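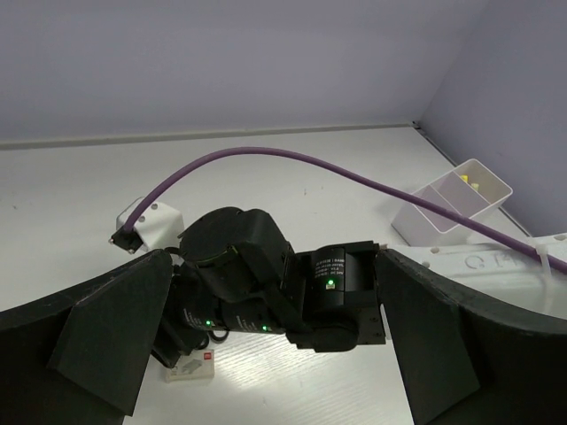 The Pekon kit: how two robot arms share one table

A robot arm is a machine that copies some of the jobs your own arm does. It has stiff parts, which are like your bones, and places where it bends, which are like your shoulder, elbow and wrist. The Pekon kit from Trovia has two of these arms. They are bolted to the front of a table and reach over it from the left and from the right.

What is inside a joint?
Each joint has a motor. When the motor turns, the next part of the arm moves with it. Your elbow bends one way only, and most robot joints are just as simple. An arm gets to a lot of different places because several joints turn together. Small green lights show on some of the motor housings.

What are links?
Links are the parts between the joints. On the Pekon arms the long links are white and have small holes near their ends. A longer link lets the arm reach farther, but it also makes the motors work harder. Hold a book close to your chest, then hold it straight out in front of you. The book weighs the same both times, and your shoulder will still notice.

What does the gripper do?
The gripper is the hand. Pekon grippers have two wide black fingers that close toward each other. They have no thumb and no knuckles. Each gripper is rated to hold 300 grams, so it can manage an apple and should not be given a bag of flour. 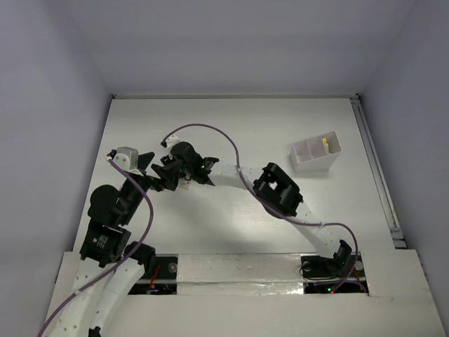 RURLOW, November -- Trovia is now taking orders from schools and clubs for the Pekon kit. The kit comes as 383 parts, counting every screw, and has a printed guide with 70 steps. An adult has to do the wiring steps. Children can do most of the others.

Two arms on one table have to be careful. In a task with a small box, both grippers may come to the same spot, and their fingers can end up very close together. The computer keeps track of the angle of every joint. From those angles it works out where each gripper is, and it can slow one arm down while the other one moves.

Seeing is a separate job. A camera rides on the wrist, so it moves wherever the gripper goes and gets a close view. The thick purple cable plugged in beside the gripper runs back along the arm. It is left with a curve in it -- a cable pulled tight would tug when the wrist turned. Small ties hold it to the white links.

Nikola Kozłowski, who wrote the guide, suggests starting with large, light objects and a tray with open sections. A section gives the arm a clear place to aim for. Smaller objects come later in the guide, in the part called Alaoui Tasks.

Words to know
Joint: a place where the arm bends or turns.
Link: a stiff part between two joints.
Gripper: the part that holds things.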